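Let the Slow Hands Teach

By Costel Stoica

Most arguments about teaching robots start with the wrong question. People ask whether it is better to move the arm yourself or to drive it from across the room, and they want one answer for every job. I have done both for long enough to have a view, and my view is that the method matters less than who is doing the showing and how much time that person is given.

I run demonstrations at Hirel, where the work this year has mostly been sorting small packets into bins. A packet weighs almost nothing. It slides when you touch it, it bends when you squeeze it, and two of them lying together will come up as one. A person sorts a heap of these while talking about something else. Ask the same person to do it through a two-fingered gripper and the talking stops.

I think that silence is useful. It means the operator has noticed the task again. The trouble is that most of us then try to get rid of it as quickly as possible. We practice until we are fast, and we record only once we are fast, and what goes into the training set is a polished routine with the hesitation taken out. 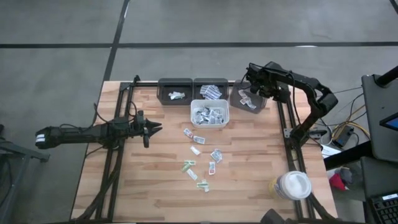
What fast operators leave out

In March we compared two sets of demonstrations on our project, which we call Flurus. One set came from our quickest operator. The other came from a new hire with 15 hours on the controls. Each set had 301 episodes. On a tidy layout, the model trained on the quick set did better. When we dropped the packets in a rough pile, the model trained on the new hire's set did better, and by enough that we ran the whole thing again to be sure.

When I watched the recordings side by side, the reason seemed plain to me. The quick operator almost never got into trouble. She picked the easy packets first, she approached from the same side, and she rarely missed. The new hire missed all the time. He pinched the table, he pushed a packet away with the tip of a finger, he lifted two and had to put one back. Then he fixed it. Every one of those fixes was a lesson the other set did not have.

A robot that has only seen clean picks has no idea what to do after a bad one. It closes on air and moves on to the bin as if it were carrying something. Anyone who has worked with these machines has seen it happen.

By hand or by remote

I should be fair to the people who prefer hand guiding. Holding the arm and moving it yourself is easier to learn, and you feel contact right away. For wiping a surface or seating a part, I would still choose it. But a hand on the arm gets in front of the cameras, and it is awkward for one person to guide two arms through a job where both have to move at once. It also lets you cheat. You look at the packet from above with your own two eyes and put the gripper where it needs to go, using information the robot will never have.

Remote control takes that help away, if you set it up so the operator works from the robot's cameras. Paper makes this hard. A crumpled wrapper hides the one behind it, and print that you could read lying flat turns into a few broken letters once the packet folds. The operator has to move the arm to see better, or nudge the pile, or give up on one piece and take another. 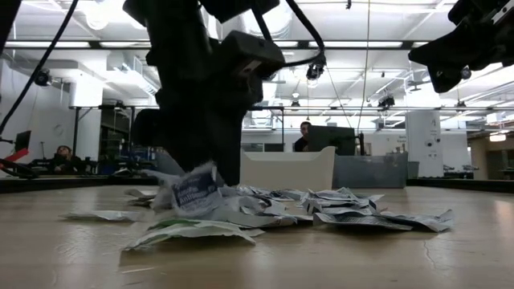
Those choices are what I want on record. They are slow and they look bad in a video shown to visitors, and I have been asked more than once to cut them. My colleagues at Vasiliu, who do similar work with bottle caps, were asked the same thing and agreed to it. Their set came down from 3,042 episodes to the ones that looked clean. They have since gone back to collecting — mostly recoveries this time.

Pay for time, not for episodes

The deeper problem is how the work is counted. A good many labs set a daily target, and ours was 134 episodes for each operator. Under a number like that, nobody sensible goes after the packet stuck flat to the table. They take the loose ones and reset. I did it myself when I was on the controls.

We dropped the target. Operators now work a set number of hours, with breaks, and they mark an episode as a failure only when the task was truly abandoned. A missed grasp that gets fixed stays in. Fewer episodes come out of each shift, and my manager did not enjoy the first month of reports.

There are fair objections. Slow demonstrations can teach a robot to be slow, and we do see ours pause over nothing. Some hesitation is only a person being tired, and that should be thrown out. Sorting one kind from the other takes somebody who knows the job, watching recordings for hours, and that costs money too. I would rather spend it there than on another thousand perfect picks.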